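Wrist camera demos: how much variation before I am just adding noise?

Posted in Robot Learning > Data collection
Asked by drystone_relay, November 29, 2018
Tags: imitation, teleoperation, wrist camera, dataset size

I am collecting demonstrations by teleoperation for a single task: grip a paper cup by the rim with a ping-pong ball inside it, lift, carry, and put it down with the ball still in the cup. Two-finger parallel gripper, small camera at the wrist, no external camera. Commands and joint states are logged with the images through Vunari, and the policy is plain behaviour cloning on image plus gripper width.

So far I have 153 demonstrations. Trained on all of them, the policy reaches the cup reliably from the start poses I used, but it closes early in a good share of trials. When it does close at the right place it tends to squeeze until the wall folds, and after that the lift is a lottery. Validation loss looks fine and tells me nothing.

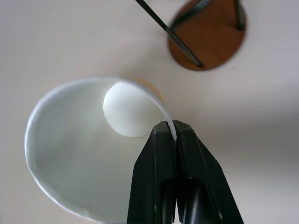

My start poses are drawn from a grid of 42 positions, and I move the cup by hand between episodes. Lighting is fixed. I have not deliberately varied anything in the background. At the moment of closing, the black fingers take up the lower right of the view with a thin strip of the rim between them, and the ball is up against the inside wall near the top. The view is nearly all white at that point, cup, ball and surface alike, and I suspect the network is finding the rim from very little contrast. There is a wooden stool seat in the upper right, and I wonder whether it has become a landmark.

Two things I would like to know. First, should I go to 300 demonstrations on the same grid, or widen the grid and accept fewer repeats per position? Second, is there any point in recording failures and recoveries, or do those only teach it to fail? Retraining takes most of a night, so I would prefer not to find out by trying every combination.

gantry_nine
3 replies accepted in this forum

Widen first. Repeats at a position you already cover mostly teach the network your own hand tremor. Jitter the start pose continuously within the workspace and drop the grid altogether, otherwise you end up with a policy that behaves well at the grid points and drifts in between.

On the landmark question, this is cheap to test without retraining. Take held-out episodes, mask the upper right region of each image with the mean colour, and run them through the existing network offline. Compare predicted actions with and without the mask, frame by frame. If they diverge before contact, the policy is using the stool. Do the same with a mask over the cup as a control, because any mask will shift the output a little and you need something to compare against. If the stool turns out to matter, move it between episodes for the new batch. Recolouring in software is a poor substitute in my experience.

Early closing is usually a labelling matter. Check the following in your logs:

Time offset between the image stamp and the gripper command. On our Patammont arm the images were 6 frames behind the commands for months. The network was being told to close on pictures taken well before the fingers were round the rim. It looked exactly like your symptom.

Pauses. If the operator hesitates above the rim before closing, you have many near-identical images labelled "stay open" and one labelled "close". Trim the pauses or weight the transition.

Width target. If you log commanded width and the operator commands fully closed, the policy has learned to command fully closed. Log measured width as well, and train on a target just under the measured width at contact. That should deal with at least part of the folding wall.

Recoveries: yes, record them, but start the episode from the bad state. Place the arm slightly off the rim, begin recording, correct, grip, lift. Do not include the motion that led to the error. Plain failures I would keep on disk, marked as such, and leave out of cloning.

tinplate

Just get more data. We used Girkance fingertips with soft pads and the crushing went away. Also try a blue cup.

drystone_relay (original poster)

Thanks both. Offset first, then. I checked ten episodes and the images do trail the commands, by a varying amount, so it may be the logger buffering when the disk is busy. I will restamp at capture.

tinplate – a blue cup would hide the problem I am trying to measure, and the white ones are what the task specifies. Pads are possible, but they change what the camera sees at the fingertips and I would have to discard the existing set.

Commanded width was fully closed in every episode I opened. Measured width is in the joint state file, so I can relabel without recording again.

orrery_west

A small addition on the ball. It can roll, and with a wrist camera you lose sight of parts of the cup depending on approach angle. If in your demonstrations the ball always comes to rest on the same side, the network may tie the grip point to the ball instead of the rim. Tilt or shake the cup before each episode so that the ball position is not correlated with where you grip. We had the same fault with a Sugiyama tray and a marble, and it only showed when somebody else set up the trials.

I would also hold out by session and not by episode. Episodes recorded in the same sitting share lighting, stool position and operator mood, and a random split leaks all of it into validation. That is probably why your loss looks fine.

On numbers: relabel what you have, train once, then add new episodes only in regions where it fails. Going to 300 before the offset is fixed would give you twice as many bad labels.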